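## 4. Première utilisation de la laveuse-sécheuse Veltar 273

Ce chapitre concerne le modèle avec séchage par condensation. Si vous avez le modèle Veltar sans séchage, passez directement les étapes 8 à 11.

Avant de commencer, vérifiez que les vis de transport sont enlevées (chapitre 2) et que le tuyau de vidange est fixé au mur ou au siphon. La machine ne contrôle pas elle-même ces deux points.

> **Attention** - Ne branchez pas l'appareil sur une multiprise. La prise doit avoir une terre et rester accessible après l'installation.

### 4.1 Cycle à vide

1. Ouvrez le robinet d'eau lentement, jusqu'au bout.
2. Regardez le raccord derrière la machine pendant une minute. S'il y a une goutte, fermez le robinet et serrez le raccord à la main, sans pince.
3. Versez 50 ml de lessive liquide dans le compartiment II. Ne mettez pas d'adoucissant.
4. Fermez le hublot. Un clic doit être entendu.
5. Tournez le sélecteur sur **Coton 60** et réglez l'essorage à 800 tours.
6. Appuyez sur **Départ** pendant deux secondes.

Une odeur de caoutchouc est normale pendant ce premier cycle. Elle vient du joint et disparaît après quelques lavages.

**Remarque.** Si l'écran montre le code E5, l'eau n'arrive pas assez vite. Nettoyez le petit filtre dans le raccord d'arrivée, puis recommencez à l'étape 5.

### 4.2 Réglage du séchage

7. Attendez que le voyant du hublot soit éteint. N'essayez pas d'ouvrir avant, la poignée peut casser.
8. Appuyez sur **Séchage** une fois pour « prêt à repasser », deux fois pour « prêt à ranger ».
9. Pour choisir une durée fixe, gardez la touche appuyée jusqu'à ce que les minutes apparaissent.
10. Ne dépassez pas 5 kg de linge pour le séchage, même si le tambour semble à moitié vide. La capacité de lavage est plus grande que la capacité de séchage.
11. Validez avec **Départ**.

> **Attention** - Le hublot devient très chaud pendant le séchage. Tenez les enfants et les animaux à distance.

### 4.3 Tri du linge

Videz toutes les poches et fermez les fermetures éclair. Retournez les vêtements imprimés. Les soutiens-gorge et les petites chaussettes doivent être mis dans un filet (le filet Skekex, taille moyenne, est livré avec la machine depuis le mois de mars).

Lisez l'étiquette de chaque maille avant de la mettre dans le tambour. La laine se lave avec le programme **Laine 30** et ne se sèche jamais en machine. Pour l'acrylique et les mélanges, suivez l'étiquette - en cas de doute, choisissez le programme délicat et faites sécher à plat.
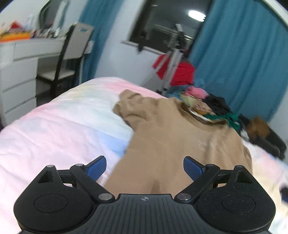
Les textiles qui perdent des fibres se lavent séparément les deux premières fois. Après ces lavages, ouvrez la trappe en bas à droite et nettoyez le filtre de la pompe comme indiqué au chapitre 6. Posez une serviette sur le sol avant, parce qu'il reste toujours un peu d'eau.

Le linge foncé se lave à l'envers, à 30 degrés, avec une lessive sans agent de blanchiment. Pour les housses de couette, fermez les boutons avant le lavage, sinon les petites pièces entrent dedans et ne se rincent pas bien.

### 4.4 Après chaque cycle

- Fermez le robinet d'eau.
- Essuyez le joint du hublot avec un chiffon sec, aussi dans le pli.
- Laissez le hublot et le bac à lessive un peu ouverts.
- Après un séchage, enlevez les peluches collées sur le joint.

Les pièces de rechange (joint, filtre, bac) sont à commander chez Barros avec le numéro de série, qui se trouve à l'intérieur du hublot. Pour la garantie, adressez-vous à Brinska et gardez votre facture.

Version du document : 2026-06-02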